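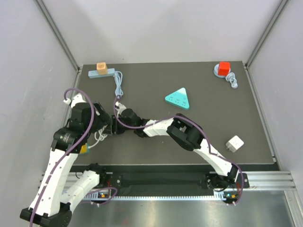
Slide 1. Scope of the request. Good morning. This is the equipment plan for the Stadport lab, covering the next budget year and the first quarter after it. The line item is a second two-arm cell, matching the one on the slide. Lakmal Barua prepared the cost sheet; I will go through the parts that moved since June. Note the purple cable tied at intervals along the left arm's white link. Cable is quoted separately from the arms, and last year it was left out of the budget entirely. Marjorie Kershaw has asked that it get its own line, and it now has one.

Slide 2. What is in the quote

Garex quotes the arms, rail and enclosure as one package. Wike quotes the arms only. The Wike number looks lower until the toothed rack and the aluminum profile are added back in. Compare totals, not first pages. Both quotes are valid for 29 days.

Spares: 2 gripper sets per cell. Pause here for questions on lead time. Fotis Sfakianakis has the supplier emails.

Slide 3. Consumables and test objects

Small items come out of the operating budget. Power strips in several shapes, cubes, cords. The triangular strip and the rectangular one by the left gripper are both on the list. Unit prices are low, but the order is split over many vendors and the handling time is charged to us. Part number 314 on the handout covers the mixed cord set. Cap for the year is $1,000, and requests over that go to Rania Chamoun.
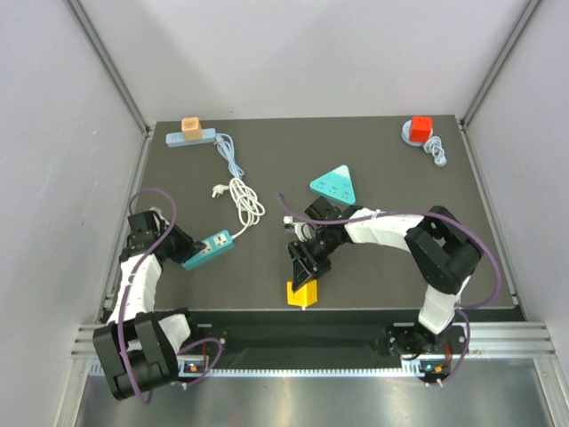
Slide 4. Schedule and approvals

Purchase order first, floor space second. Power for the second cell has to be confirmed before delivery is booked. Vitinura will do the electrical survey. Hiwot Gebreyes signs for the lab.

If asked about leasing: the lease term offered is longer than the project. Figures are in the backup slides.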